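4. Edge profile and leaning comfort at the reception counter

4.1 Why the edge matters

Of everything we measured in the Wedby workshop, the front edge of the counter gave us the most pleasure. It is a tiny part of a reception desk, and the trade tends to settle it late, often on the phone and often by habit. Yet it is the one part that nearly every visitor touches. People rest a forearm on it while they sign, hook a bag over it, or drum on it while they wait. Kettani and Morgan had already noticed in their pilot visits that visitors stood differently at desks with a soft edge, and we were keen to find out whether this would hold up once height, depth and lighting were kept the same.

4.2 Method

We built one desk carcass with a removable top, so that the edge could be swapped between sessions while the rest stayed put. All the tops were 25 mm thick and finished in the same hard wax oil. The square edge had only its corner taken off with fine paper. The second had a 3 mm radius above and below. The third was a full bullnose, turned on the spindle moulder by Ragnvald Solberg, whose patience with our repeated requests for one more pass deserves a paper of its own.

Eighty visitors took part. Each was asked to fill in a short form while standing, then to wait for a minute with the pen put down. They were told that we were testing the form. Edvin Hägglund, sitting behind the desk, noted where the forearm came to rest and when it moved. Afterwards each visitor rated the desk for comfort and, in a separate question, for how well made it looked.

4.3 Results

The bullnose was the clear favourite for comfort, and we had expected that. What delighted us was the small radius. It came so close behind the bullnose that several visitors who tried both could not say which was which until they looked down! On the question of how well made the desk looked, the small radius came out ahead of both the others. Visitors called it "crisp" and "proper", while the bullnose reminded a fair few of them of a school canteen.

The square edge did poorly for comfort, mainly among people in short sleeves. Those in coats hardly minded it. We ran our sessions in June, so bare arms were common, and a winter repeat would be well worth doing.

4.4 Other materials

Our tops were all oak, and we would be wary of carrying the ratings straight over to stone. A stone edge feels colder against the skin, and a small chip on a tight radius cannot be steamed out or sanded back in the way that Solberg rescued our second top. Workshops that fit both materials tell us they go for a larger radius on stone as a matter of course. Whether clients notice is an open question, and a lovely one for somebody to take up.

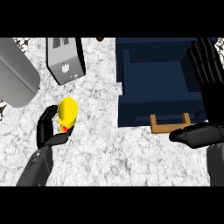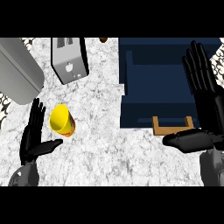
Figure 3. White marble worktop with soft grey veining, two rendered views.

Contact the authors | © Kristiansen, Kettani, Hägglund, Morgan and Solberg | Back to top

Related items
Seat height and rising effort in the Amundsen waiting bench
Drawer runners under daily use: notes from the Ivico trial
Cable routes in freestanding reception desks
Sendden: repairing oiled oak in place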